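Shelf test

A shelf test is a kind of consumer study in which shoppers pick products from a mock store display while a researcher takes notes. I've run them for years, so forgive me if this entry wanders a bit (I do love the subject!).

The name goes back, as far as I know, to Efren Soriano, who was at Durergate when he set up a fake aisle in Cabrera and let 248 shoppers loose in it. Each got 10 minutes and a small budget, and afterward he asked them 3 questions. People told him they had compared prices, but his notes showed most had grabbed the first thing they knew. I still bring that up with new clients.

There are two main types. In an open test the shopper wanders and talks out loud, which I find great fun to listen to. In a timed test there's a clock, and you mostly learn which packs get spotted first. Dridier, where I trained, ran both back to back, with 9 displays in one room – a long day on your feet!

The usual complaint is that play money isn't real money, and I agree with it up to a point. Bimora got around this by letting people keep what they chose. Its August round is the one I'd read first if you're new to this.

Last updated January 2026

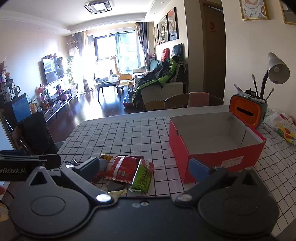 Snack packages on a black-and-white grid tablecloth.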